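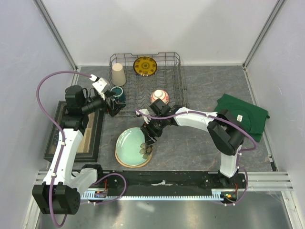
Section 4. Installing the Illell under-sink filter and first use

Text revised 18 Sep 2024. It replaces the sheet that came in the box until March.

This section is for the Illell filter with one cartridge and separate small faucet. If you have the older model without the shut-off lever on the head, please use the Tallby sheet instead, the order of the steps is different there.

The work is done under the sink and you do not need to be a plumber. You need, however, some patience and a dry place to kneel. If your pipes are very old, or if the shut-off valve under the sink does not turn by hand, please stop and ask a professional before you continue.

4.1 Before you begin

Lay out all parts on a towel and compare them with the parts card. You should have the filter head with its bracket, the cartridge with a protective cap, the T-piece for the cold line, the blue tubing, the faucet with its nut and rubber washer, and a small bag with screws and two spare seals.

You also need an adjustable wrench, a screwdriver, a sharp knife for the tubing, a flat pan and a bucket. A flashlight is useful, most cabinets are dark at the back where the valves are.

Caution: The filter is for cold water only. Hot water damages the cartridge and the guarantee does not cover this damage.

4.2 Mounting the head

1. Empty the cabinet and wipe the side wall where the bracket will be fixed.
2. Hold the bracket against the wall, with the cartridge attached, and check that you have a free hand's width under it. You will need this space each time you change the cartridge.
3. Mark the holes, take the cartridge away, and screw the bracket tight.
4. Hang the head on the bracket. The arrow on the head shows the direction of the water. It must point to the side of the faucet.

Note: In a cabinet of thin board, do not use the long screws. The short ones are in the same bag.

4.3 Connecting the cold line

1. Close the cold valve under the sink. Open the cold side of the kitchen faucet until no more water comes, and leave it open.
2. Put the flat pan under the connection. A little water always stays in the hose.
3. Loosen the hose from the valve and screw the T-piece between them. Check that the black seal lies flat in the nut.
4. Cut the blue tubing straight. An angled cut is the most common cause of a drip which comes only at night, when the pressure in the house is higher.
5. Push the tubing into the T-piece until you feel it stop, then push once more. Pull gently. It should not move.
6. Connect the other end of this tubing to the side of the head marked IN.

Caution: Do not use tape or paste on the push connections. They seal with the ring inside — any paste will damage it.

4.4 The small faucet

Many sinks have an extra hole under a round cover, and you can use this one. If there is no hole, the faucet can go through the countertop, but drilling in stone must be done by a person who has the right tools. We don't give instructions for this, and the shop in Dostley has a list of fitters.

1. Put the rubber washer on the faucet and lower it through the hole.
2. From below, turn the nut by hand, and then a little more with the wrench.
3. Turn the spout to the side where you usually fill the kettle.
4. Connect the tubing from the side of the head marked OUT.

4.5 Flushing the new cartridge

1. Take the protective cap off the cartridge. Do not touch the opening with your fingers.
2. Push the cartridge up into the head and turn it to the right until it clicks.
3. Open the cold valve slowly and look at every connection. Dry each one with a paper towel and look again.
4. Open the small faucet and let the water run for 10 minutes. The first water can be gray from carbon dust. It is not harmful, but please do not drink it.
5. Close the faucet, wait, and check the connections one more time.

If the water is still gray after the flushing, continue for another few minutes. It can look like milk in the first days, this is only air, and it clears in the glass from the bottom up.

4.6 Spots on dishes

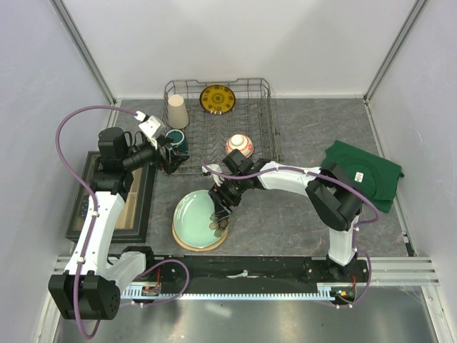
The filter takes away chlorine taste and fine dirt, but it takes away only a part of the limescale. Customers write to us that they still see white spots, and mostly the reason is that the dishes were rinsed with the unfiltered water from the big faucet, or that water stood on them while drying. Rinse last with filtered water, a thin stream is enough, and place every piece so that the water can leave it. The yellow plate in the photo stands upright in the slots of the wire rack and the cup next to it is turned with the opening down, and these are good positions for both. A mug with a hollow under its foot will keep a small pool there when it is turned over, so wipe the foot with a cloth.

If you live in a region with very hard water, the spots will come back also with filtered water. A spoon of white vinegar in the rinsing bowl helps for glass. Do not use vinegar on natural stone, it makes dull places which can't be polished away at home.

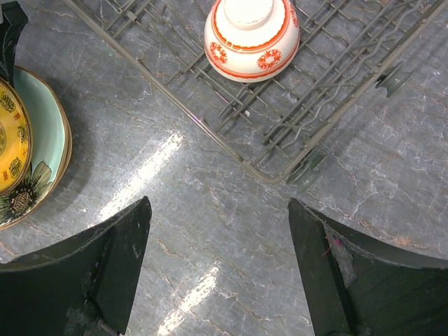

For marble and similar stone, use only a damp cloth with a drop of neutral soap and then a dry cloth. Lift the drying rack from time to time and wipe under its feet, where limescale likes to collect. The same is true for the base of the small faucet. A ring which is wiped every few days never becomes hard, and an old ring needs a plastic scraper and much time.

4.7 When to change the cartridge

Change the cartridge after some 600 liters. In a house with high use of drinking water this can be already after eight weeks. Write the day of the first use on the label of the cartridge with a waterproof pen before you put it in.

Signs that it must be changed sooner:

The stream from the small faucet becomes thin, although the kitchen faucet is strong.
The taste of chlorine comes back.
The water smells after the house was empty for a longer time, and flushing doesn't help.

The cartridges with the name Illés on the label are the same size and fit in this head also. The name was changed on the packaging for some countries, the content is equal.

Caution: Turn the lever on the head to CLOSED before you remove the old cartridge, and hold the bucket under it. A full cartridge is heavier than it looks.

After every change, repeat the flushing in 4.5 from step 1. Winter storage and frost are described in section 5.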